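The Towel Pile

Most people own more towels than they think, and most of them are in poor shape. They get stiff, they lose their color, a loop pulls out and then another. They end up in a heap on the bathroom floor or wadded into the back of a closet, and at some point the good ones and the bad ones can't be told apart by looking at the stack.

I spent part of April going through mine. I had put it off for a long time. The hall closet has one deep shelf for linens, and the door had stopped closing all the way. When I pulled everything out I had bath towels, hand towels, washcloths, beach towels and a few things that had once been bath mats.

Terry cloth is simple stuff. It is a flat woven base with loops of yarn standing up on one or both sides. The loops do the work, as they give the water more surface to go into. Near the ends of most towels there is a flat stripe with no loops, or very low ones, called the border or the dobby. It is there partly for looks and partly to help the end of the towel keep its shape. It is also the first place to check when you want to know how a towel has aged. The border often shrinks more than the terry next to it, and then the end of the towel ruffles and will never fold flat again.

The hem is the second place. A good hem is turned under twice and sewn with short stitches, with a little backstitching at the corners. My two oldest hand towels came from Poline, a mill outlet that used to be a half hour from my parents' house, and their hems are still tight. A set I bought from Brokia much more recently has come open at three corners out of four. The Brokia towels felt softer in the store. A lot of new towels are treated with a finish that makes them feel soft on the shelf and keeps them from soaking up much of anything until it washes out.

To check a towel, spread it out somewhere flat with decent light. A bed will do, but a table is easier on the back, and a plain dark cover under the towel helps you see thin spots and loose threads. Hold it up to a window too. If you can see the shape of the window frame clearly through the terry, it is done as a bath towel.

Folding matters less than people say, but it does matter on a deep shelf. I fold bath towels in half the long way, in half again, and then in thirds, with the rounded edge facing out. Hand towels go in half the long way and then in thirds. Start from a corner. If a towel comes to you in a lump, look for the hem, run your hand along it until you reach a corner, and pick it up there - then the next corner along the short side. Two corners on the same short side and the rest falls straight by itself.

A peach or tan towel, bunched up on dark green cloth. 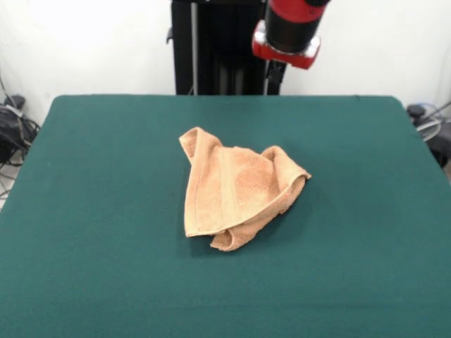
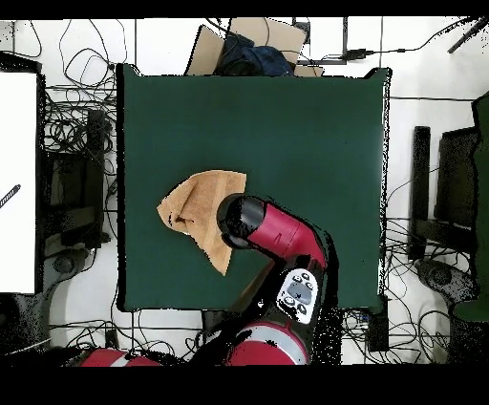

Washing is where most of the damage gets done. Fabric softener coats the loops, and after a year of it a towel will push water around on your skin. I quit using it, and ran the whole pile through once with a cup of white vinegar and no detergent. That helped the older ones more than I expected. Too much soap does the same kind of harm, and I had been using double what I needed. Hamel, the laundromat near me with the big machines, has a sign over the folding counter telling people to use half a cap. I ignored it for years.

Dry them on medium and take them out when they are just done. Shake each one hard before it goes in the dryer and again when it comes out, which stands the loops back up. Cotton labeled 100 percent will take longer than a blend, and it is worth the wait.

I kept enough for two per person, plus a small stack for guests. The worn ones I cut into rags, with the hems trimmed off and thrown out. A few that were faded but sound went to the animal shelter, which takes them for bedding as long as they are clean. I replaced only the Brokia set, with plain ones from Dandideo in a color close to the old hand towels.

The closet door closes now. The beach towels are in a bin under the bed, and I still have to deal with the sheets.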